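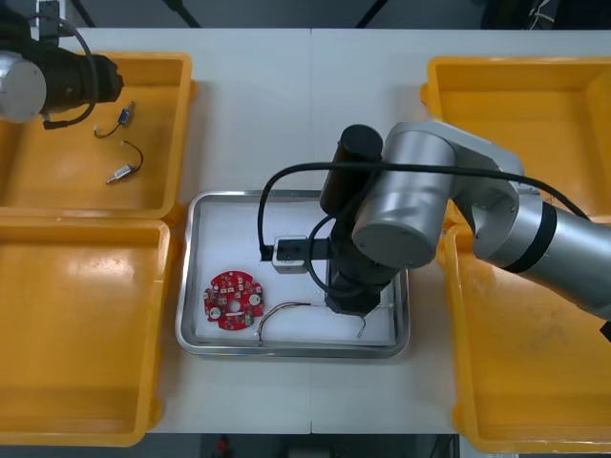
Yellow bins and the steel tray on the white tables.

Umeston Pasel Club, planning meeting minutes, June

Present: Ming-te Au (running things), Kyrylo Tymoshchuk, Bình Chu, Chia-hao Chang, and me, Ya-wen Su, typing as fast as I can. If I've put words in your mouth, tell me before the next meeting and I'll fix it.

We got going at 7:10 p.m. Ming-te wanted it on record that he was ready at 7.

Last meeting's minutes

Everyone had read them (or said so). Kyrylo asked me to correct the part where I wrote that he "hates" the spring balance patch. He says he finds it disappointing. Changed. Bình pointed out that I'd left off his offer to redo the bracket page, and I had, sorry Bình! It's in now, and he has already done half of it, so we look very efficient.

The summer open

This took up most of the night. We're calling it the Umeston Summer Open, after a long and fairly silly detour through other names that I'm not going to write down. It's Pasel only, singles and duos, one day, and we'd like it before the new season starts and everyone has to relearn their characters.

Ming-te had been to look at the upstairs room at Chow and he likes it a lot. The owner will let us have it from ten in the morning until close if we spend enough on food, and with this crowd I don't see that being hard. Chia-hao asked about the stairs. There's an elevator at the back, past the kitchen, and Ming-te is going to check that we can use it all day and don't have to ask somebody for a key every time. He'll also ask about the air conditioning. Those of us who were at the winter ladder in the old room remember the heat off the monitors, and that was in January!

Player cap: we went back and forth on this one. Kyrylo wanted to leave it open and see who turns up. Bình said he would like to get home that same night. We settled on 30 for singles, first come first served, with a waiting list. Duos will be whoever from that group wants to pair up, plus walk-ins if there's room on the clock. Ming-te thinks we'll fill it easily if Skollstead brings their people. I think we'll fill it anyway.

Format

Double elimination for singles. We all agreed in a minute flat, then spent ages on how long each set should be. My notes get messy here, so I'll give it as I understood it at the end.

Early rounds are best of 3. Kyrylo argued hard for longer sets from the start. His point was that one bad stage pick can sink a newer player, and they've paid the same entry as everyone else. Bình's point was the clock again. Chia-hao suggested that we keep the early sets short and give everybody who goes out in the first rounds a spot in a side bracket, starting after lunch, so that they get more games for their money. I loved this. Everyone loved this. Chia-hao now gets to run it, as is the custom.

Top of the bracket goes longer, and the exact cutoff depends on how many people sign up, so Bình will work it out once he sees numbers. Duos are single elimination. Kyrylo would like it noted that he thinks duos deserve better, and I have noted it.

Stage list: same one we use at the weekly, with the night harbor stage still off. There was a motion from Ming-te to bring it back for finals only, for the look of the thing on stream. It does look fantastic on stream. Voted down all the same, with Ming-te voting for it and making a face at me.

Coaching between games is okay, coaching during games isn't. We had a bit of trouble with shouted advice at the weekly, and I'd rather we say it out loud at the start of the day so that no one has to be singled out later. Ming-te will put it in the welcome speech and I'll put it on the signup page.

Money

We have 830 dollars in the club account after the winter ladder and the sticker sales. Ming-te suggested putting a piece of it into the prize pot to get people's attention, and the rest of us were a little nervous about that. I'm the one who pays the server bill, so maybe I was more nervous than most. What we landed on is that entry fees go straight into the pot, all of them, and the club covers the room costs and the trophies out of savings. If that leaves us short for the fall, we do another sticker run.

Split of the pot is still undecided. Kyrylo wants it to go deeper so that a player who makes a decent run gets something back. Ming-te wants a top prize that looks good on the poster. I've asked them both to write it out with real percentages and send it around, and then we'll vote in the chat. Please vote in the chat! Last time I got a thumbs up, a picture of a dog, and silence.

Trophies: Chia-hao knows the engraving place by the bus station and will get a price. Small ones, please. The one from two years ago doesn't fit on my shelf.
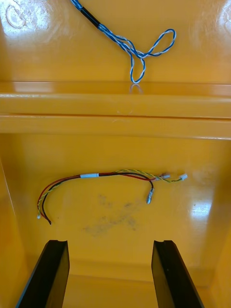 Gear came next, and it was quicker than I expected. Bình has been through the club's controllers and three of them drift badly enough that he doesn't want them near a bracket. They'll go to casual play with a piece of tape on the back. Players should bring their own anyway, and the signup page will say so in large letters. Wireless controllers are allowed as long as you unpair when you leave the station. Anybody who has sat through a final with the menu moving all by itself will understand why I asked for that one to be in bold.

Monitors we can mostly cover between us. Kyrylo is bringing his good pair for the stream station, and he would like people to stop resting drinks in front of them. Ming-te will ask Skollstead if they can drive some over too. We need power strips. We always need power strips. If you borrowed one from the club in the spring, please look under your desk tonight.

Chia-hao asked if the game build would be locked for the day. Yes, we play on whatever version is live the night before, and all the setups get updated at home. I'm not trusting the cafe wifi with a download that size.

Stream

Kyrylo is doing the stream, with Bình on overlays until his own matches are called. Commentary is open. If you want a turn on the mic, tell Kyrylo and say what time of day you'd like, and be ready to step off when your match comes up. We had a good talk about what commentary should be like, and what it came down to was this: explain the matchup a little, be kind about dropped combos, and skip the inside jokes when there are people watching from outside the club. I'm guilty of the inside jokes. I'll try.

There was also the delay question. Ming-te thinks we should run the stream a few minutes behind so that nobody in the room gets tips off a phone. Kyrylo says a delay kills the chat, and the chat is half the fun for him. We'll run without one until the finals, then switch it on. Kyrylo has to test how to do that without the whole stream falling over, and he'll try it at the next weekly.

Skollstead

Ming-te has been messaging with the Skollstead group about making this the first stop of a little series, us in summer and them in the fall, with points carrying over. They're keen. They use a slightly different stage list and they seed by hand, and we seed off the weekly results, so there'd be some meeting in the middle to do. I said I'd be happy with shared points if we can all see how they're worked out. Bình said he'd happily make the spreadsheet (somebody frame this page).

We didn't vote on joining up. Ming-te will go over to their next session, play a few sets, lose politely, and come back with something in writing. Chia-hao offered to drive.

The weekly

Short one. Turnout has been up, around 30 on a good night, and people are waiting longer between matches than they'd like. Bình would like to split into 2 groups by rating. I worry that the newer players won't ever meet the stronger ones, and I learned most of what I know from getting flattened by Kyrylo again and again. We'll try the split once, with mixed casual games afterward, and ask everyone what they thought of it.

Please also check in by the posted time. Bình isn't going to redraw the bracket for late arrivals any more, and that includes people who are in these minutes.

Who's doing what

Ming-te: elevator and air conditioning at Chow, confirm the room, talk to Skollstead, welcome speech, poster.
Kyrylo: stream, delay test, commentary list, his version of the prize split.
Bình: bracket page, set lengths once signups are in, overlays, points spreadsheet.
Chia-hao: side bracket, trophy price, driving Ming-te.
Me: signup page, server bill, the prize vote, these minutes.

Any other business

Chia-hao asked if we could have a practice night just for the new character. Yes, after the weekly, bring snacks. Kyrylo asked if the new character could be banned. No.

Wrapped up at 9:20 p.m. Next meeting will be once Ming-te has his answer from the cafe, and I'll post the time in the chat.

Ya-wen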